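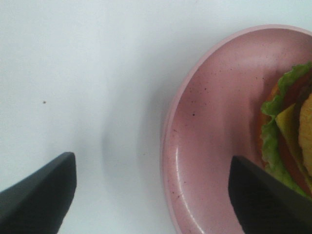

The pink plate, with lettuce and a corner of cheese showing.

I've been setting up pretend-food trays for long enough now that I forget other people find it fiddly. Then my niece Ruoxi Ye called on a Saturday, in the thick of getting a play café ready for her twins' birthday, and asked me how on earth you get a toy sandwich to look like lunch instead of like a heap. I talked for almost 70 minutes (she is very patient with me), and when I hung up I thought I might as well write it all down, so this is the whole thing from table to plate.

You can do this with whatever play food you have. Felt, wood, plastic, a jumble of all of them, it doesn't matter a bit. I'll talk about a sandwich all the way through, but a burger goes together the same way.

What you'll need

A table you can wipe, in a plain color if you have one
One real plate with a rim
Play bread or a bun
A lettuce leaf with a wavy edge
A cheese slice, ideally one with proper corners
One or two fillings, such as tomato, ham or a patty
A soft cloth

Start with the table

I like plain white best. Play food comes in such cheerful colors that a patterned tablecloth fights with it, and the children end up hunting for the tomato among the printed strawberries. If your table is dark, a big sheet of white craft paper taped at the corners does nicely. Tape the undersides too if you've got climbers.

Wipe the table down before anything goes on it, and then wipe it again, because white shows every last crumb. I will find one little speck after I've put the cloth away, every single time, and I've learned to leave it be.

Choosing the plate

Now, I know toy plates come with most of the sets, and by all means use them with very small ones or anybody in a throwing phase. But for children of four and up I bring out a real plate. It's heavier, so it stays put when they lean on it, and they slow right down and use both hands. I've been doing this since my oldest was in preschool and we've lost two plates in all that time, both of them to grown-ups.

My favorite for this is a dusty pink one, glazed, with small brown speckles all over it and a rim that comes up at the edge. Pink and lettuce green look wonderful together! The raised rim matters more than you'd think, since round things like tomato slices and olives will otherwise be under the couch before you've finished pouring the pretend tea. A cream plate is lovely too. I'd keep away from green ones for a sandwich, as the lettuce just vanishes.

Thrift stores are the place to go. Ours, Bhardwaj, keeps a shelf of single plates by the door, and I never walk past it. Run your finger around the edge for chips before you buy.

Building the sandwich

1. Set the bottom piece of bread on the table, not on the plate. You'll build it here and move it over when it's done, and it's so much easier to turn the stack around on a flat surface than inside a rim.

2. Put the heaviest filling on next. In our house that's the patty, which is a great clunky thing. If yours is felt and everything weighs the same, go with whatever is widest.

3. Add the cheese, and don't line it up with the bread. Turn it so that a corner pokes out over the side. A square slice laid straight hides itself completely, but give it a bit of a turn and there's that pale yellow point sticking out, and any child can see it's a cheese sandwich from clear across the room.

4. Now the lettuce. Let it be messy! The frill should come out past the bread and flop down on one side. If your leaf is the stiff kind, let the curliest edge face the person who'll be served. You can also wrap the leaf a little around the cheese so that the slice is tucked inside it, and I think that looks the most generous of all.

5. Tomato or pickle goes on top of the lettuce, if you're using it. One slice is enough. More than that and the lid slides.

6. Put the lid on and press down gently with your palm. Look at it from the side. If it leans, take off the lid and move the tomato before you touch anything else, as it's nearly always the tomato.

Getting it onto the plate

Slide one hand underneath, keep the other on top, and carry it over in one go. Set it to one side of the plate and leave the rest of the plate open. I used to put everything right in the center, and it looked fine, but there was no room left for the fries, and there are always fries. With the sandwich off to the side, the children can add their own extras without knocking the whole thing down.

If you've built it and the lid keeps slipping, a tiny dab of removable putty under the top piece of bread will hold it for a display. Take it out before play starts, please, especially with little ones who still put things in their mouths. The same goes for toothpicks, which I don't use at all.

Making a café of it

Once you have one good plate, the rest is easy. Ruoxi wanted a name for hers, and the twins settled on Flikutham, which they made up in the bath and refuse to explain. They wrote it on a folded card in marker and stood it at the end of the table. Their menu had three items and the prices were 9 dollars for a sandwich, 70 for soup, and 1000 for a glass of water. I had the sandwich.

A few things that helped on the day:

Build one sandwich ahead and keep it as the sample, so the cooks have something to copy.
Keep the loose pieces in shallow bowls, with bread in one and fillings in another.
Give the servers a cloth napkin over the arm. They'll take the job very seriously.
Let the customers change their order halfway through, since the cooks love being asked for no pickles.

Cleaning up afterward

Plastic pieces go in a bowl of warm water with a drop of dish soap, and then out on a towel overnight. Do check the folds of the lettuce, which collect all kinds of fluff. Wooden pieces only want a damp cloth and shouldn't be left to soak. For felt, I use a lint roller and a little spot cleaning with cool water. The plate goes in with the regular dishes.

I keep our play food in a lidded box sorted by meal, and the lettuce always goes on top so it doesn't get flattened. If yours has already gone flat and it's the felt kind, hold it over a steaming kettle (you, not the children), pinch the edge into waves with tongs, and let it cool on a rack. A plastic leaf that's lost its curl is best retired to the soup pot.

I'll do the soup another time, as it needs its own page and I still have to find the ladle.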